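Flidwood faux fur throw, pale grey and white

Right, the fluffy one! I'm Ebere Bashir, I run the shop more or less on my own, and of everything I stock this is the thing I get asked about most. We've had it in since April and I've already reordered it.

It's a long-pile throw, white with soft grey running through it, and it's properly thick (my sister calls it the sheep). The pile goes every which way when it arrives, so give it a good shake outdoors and leave it overnight before you decide what you think of it. I did mine in the hallway once and was picking fluff off my coat for days.

Comes in 2 sizes, single and double. The double is heavy, so do check your machine can take it. Cool wash, gentle spin, no tumble dryer please! Mine took about 6 hours on the line on a breezy day. Brush it through with a soft pet brush once it's dry and it perks up nicely.

If you want something flatter, the Ternov is the one to look at, and the Jibrin comes in darker colours. I still like this one best for lying about on after exercise, when all I want is something soft to flop on to.

Returns are fine within 4 weeks, unwashed please, and I'll pay the postage back on doubles.
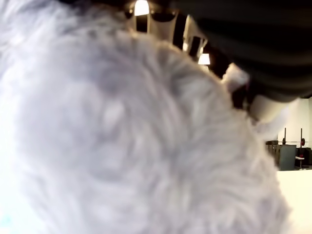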